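Stikari
1 January 2025

Laundry thread, as requested by two people in the replies to my last one. Subject: sorting the delicates when you have no utility room and the only flat surface is the floor.

1/ The system is three containers. A big rectangular basket for what is waiting, a round mesh one for what goes on the gentle cycle, and a smaller plastic one for oddments. I have tried it with two. With two, the oddments end up in with the satin and you find them by sound at 1,000 spin.

2/ The waiting basket should be rigid, smooth at the rim and perforated in the walls. Rim first: satin snags on anything with a moulding line. Run a fingertip round it in the shop. If you can feel a ridge, so can a 7 mm strap.

3/ Perforations are for air. Damp things still shouldn't go in. Hang them over the bath first, then basket.

4/ Wicker: no. I had a Fjeld wicker hamper for years and it took a thread out of something every month. It now holds potatoes.

5/ Straps are the main problem with this category of washing. Thin straps wrap round each other, then round the agitator fins, then stretch. Fasten what fastens. Lift each piece out by the body of the garment, never by the strap, even when the strap is the bit on top.
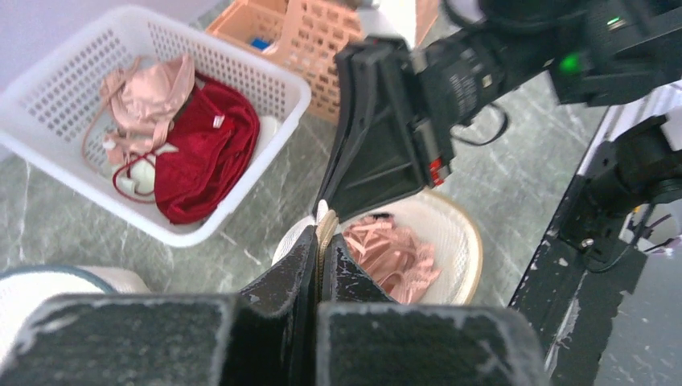 6/ Red goes on its own the first three times, whatever the label says. Deep red velvety fabric is the worst offender I own. Pale pink satin next to it in a dry basket is fine. Pale pink satin next to it in water at 30 is a different garment afterwards.

7/ Test for dye: damp white cotton bud, inside seam, ten seconds of pressure. Any colour on the bud and it washes alone. Repeat after each wash until the bud stays white.

8/ Read the care tag before anything goes near the drum. If you cut tags off because they itch, put them in an envelope and write on it which garment they came from. Mine is in the drawer with the fuses.

9/ Satin tells you very little by itself. It is a weave. Polyester satin will put up with 30 and a short spin. Silk satin gets a basin, cool water and no spin at all. The tag is the only quick way to know which one you have.

10/ Velvet and velour: inside out, always. Low spin. Dry flat or over a wide rail. A thin rail leaves a line across the pile and steam only gets most of it out.

11/ Mesh. Fine net, not the wide diamond sort, which straps go straight through. The round ones with a stiff rim stay open on the floor while you fill them. The rim stays out of the machine. Contents go into a zipped bag, Temari make a decent one, and the zip pull gets tucked under its little elastic cover.

12/ Fill the bag halfway. A full bag doesn't rinse, it just goes round as a lump.

13/ Detergent: liquid, half the dose. Powder leaves a bloom on dark pile. No softener on satin — it dulls the face and the marks look like water spots.

14/ Spin: I use 400. The machine offers 200 as well, but things come out heavy enough to pull their own straps long on the line.

15/ Sorting on a hard floor is perfectly workable if you sweep it first. Grit is worse for satin than the wash is. Carpet is worse again, velvet collects everything.

16/ Someone asked about the Stostora stacking baskets. Fine for towels. The openings in the sides are too large for anything with a strap, which finds its way out and gets caught when you lift the top one off.

17/ Pegs next, probably in February. I have views on the spring type.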